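The Casville cell gets its practice bedroom back

2020-04-30

I dropped in on the two-armed machine at Casville again this week, by way of my own laptop, and I'm happy to report that the simulated copy of it is back on its feet. Well, it doesn't have feet. You know what I mean!

If you missed my earlier post, the cell over at the Selodthorpe building has a twin that lives entirely in software. Any change to the setup gets tried on the twin first, and only then does somebody walk over and do it to the hardware. The software package is called Osik, and I've been grumbling about it since September, mostly because of how long it takes to load a room (go make a sandwich, seriously).

This time the job was a wrist joint. The real machine was picking up a small twist at the wrist on one arm, just enough that the fingers met things a hair crooked, and the fix was to re-zero that joint and then check the numbers against the twin. The trouble was that the twin had old joint settings in it from before the grippers were swapped. So the twin had to be put right before anybody could use it to check anything. Kind of like tuning your guitar to a piano that's out of tune.

The setup pose is a simple one. One arm goes straight up with the gripper open, the other reaches across, and you look out from the robot's own body to see whether both of them landed where the settings say they should. Then you park them, load the pose again and compare. Gough, the shop that handles the upkeep, asks for 100 repeats before they'll sign off. We did 116, because I lost my place and kept going. 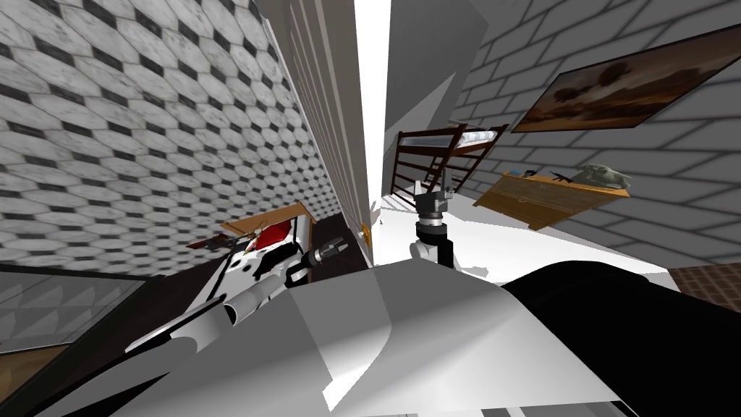
The setup pose in the simulated bedroom, with one gripper pointing up in front of the bunk bed and the other aimed at the white pillar.

I have a soft spot for the bedroom, I admit. Osik comes with plainer rooms, and a plain one would do fine for joint work, but somebody went and put a toy tank on the dresser in this one and I can't go back to gray boxes after that. It's also handy to have the bunk bed ladder behind the raised gripper -- all those straight lines make a crooked finger easier to spot, even when the whole view is tipped over to one side.

Out of all those repeats, 5 came back with the wrist off by more than Gough allows, and every one of them was in the first batch, before I noticed that I'd saved the new zero to the wrong arm. (Yes, really. Label your arms, folks.) After that it settled down and stayed put.

Next up is the hardware. The same zero gets loaded at Selodthorpe, the wrist cover comes off for a look at the cable, and the 6 cover screws get replaced while it's open, since a couple of the old ones are getting chewed up. I'm bringing my own screwdriver this time -- the one in the drawer over there is a disgrace. I'll post the wrist readings once I have them.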